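I'll say it plainly, and you're welcome to grumble at me over a cuppa: the pads on a gripper deserve more love than the arm ever gets. Our Fledance cell folds linen all day, and in November it began dropping pillowcases. Everyone (me included!) wanted to blame the software. 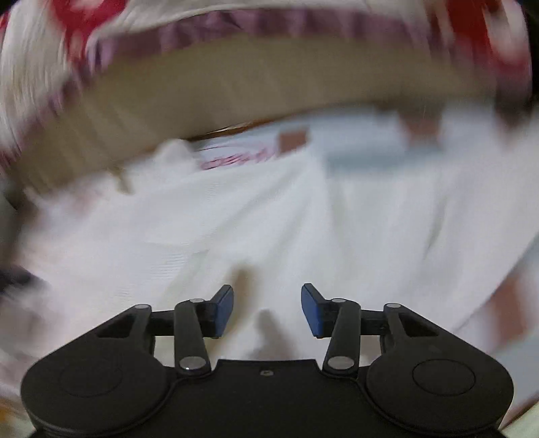 It was the pads, of course, glazed smooth after 1040 cycles. A wipe, a fresh pair, pivot pins checked for play, 35 minutes all up, and she was back to her old self. The Urna manual tucks this away on page 80, which I think is a crying shame, and I'd happily swap half our dashboards for 30 quiet minutes each morning with a rag, a torch and a good look at the fingers.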